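COMMUNIQUÉ DE PRESSE
17/05/2023

Restau, le référentiel qui demande aux robots de cuisine de se tenir à table

Zurkton et Wivance publient la première version de Restau, guide de bonnes pratiques pour les bras robotisés en cuisine. Il compte 54 pages — dont trois consacrées à l'œuf, sujet qui a divisé le groupe de travail jusqu'en novembre.

« Les normes savent très bien arrêter un robot. Sur la politesse envers une coquille, elles restent vagues », observe Razia Usmani, coordinatrice du texte.

Force de serrage, approche du four porte ouverte, nettoyage des doigts : chaque règle tient en une phrase, par égard pour ceux qui devront la lire.

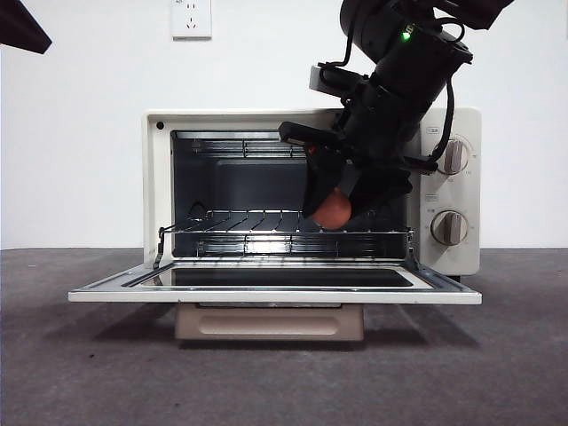
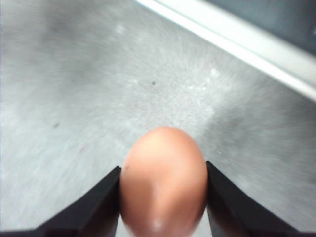
L'application reste volontaire. Ihor Bondarchuk, du cabinet Kavanagh, relira les remarques des exploitants, dans la limite de 200 par trimestre. Il a demandé qu'elles soient courtes, elles aussi.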